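Short-stay rental: how do I get trash off carpet without making more work?

**posted by ellow_hostess**

Hi all, I look after a furnished bedroom rental near Dondbridge and I could use some advice from people who have been doing turnovers longer than I have. My problem is litter on the carpet. I never know what order to do things in! If I vacuum first, I end up stopping every few feet to pick something up, and if I strip the bed first, tissues fall out of the sheets and I'm back on my knees again. The wastebasket is usually full before I've made a dent. I have 80 minutes between guests and my back is not what it was. What do you all do first?

**skinner_lane**

Just vacuum last. Works for me.

**peltent_mom**

Oh, I feel for you, I cleaned rooms for years and that carpet shuffle wore me out too. My way is to take a fresh bag with me and walk the floor before touching anything else. Big light stuff first (plastic film, wrappers), then the small flat things like cards and packets, which love to hide against a tan carpet. Foil I pick up by hand, always, and I never let the vacuum near plastic film.

If the basket is already heaped, don't press it down! You'll split the liner, and you don't know what's in there. Lift the liner out by the folded rim, tie it, and put a new one in before you carry on. I buy liners in packs of 300 and tuck 4 spares under the one in use.

After the floor, do the bed. Shake each thing out over the sheet, clothes and throws included, and check behind the pillows. Anything a guest left goes in a labeled bag by the door. Slippers, if they're the disposable kind, go out with the trash.

Basket and floor, before the bed gets touched:
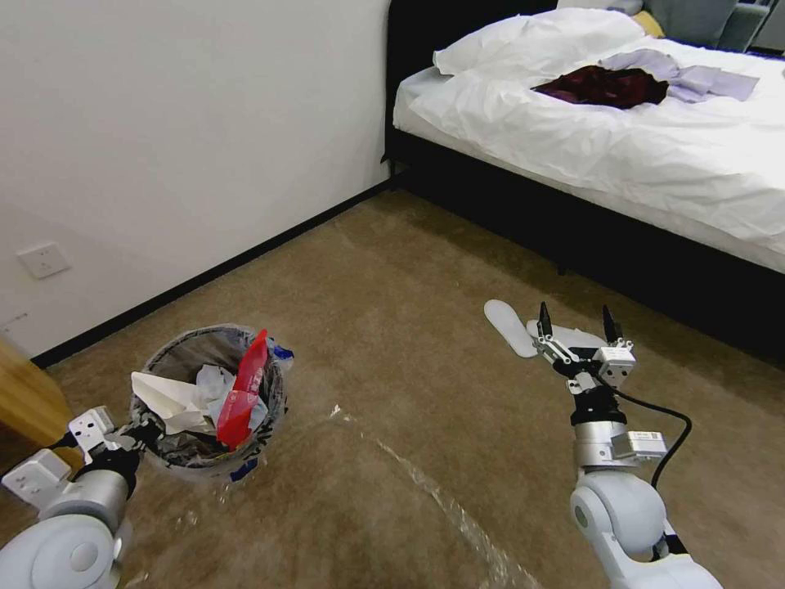
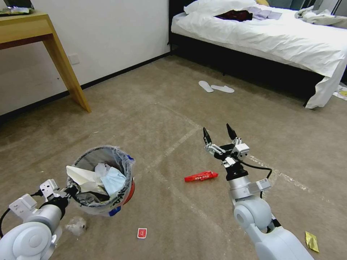
Then vacuum from the far corner back to the door, slowly along the baseboards, and you should have time left over for a cup of coffee. For your back, one of those long-handled grabbers is worth every penny, though I still bend down for the flat cards. Let us know how the next turnover goes!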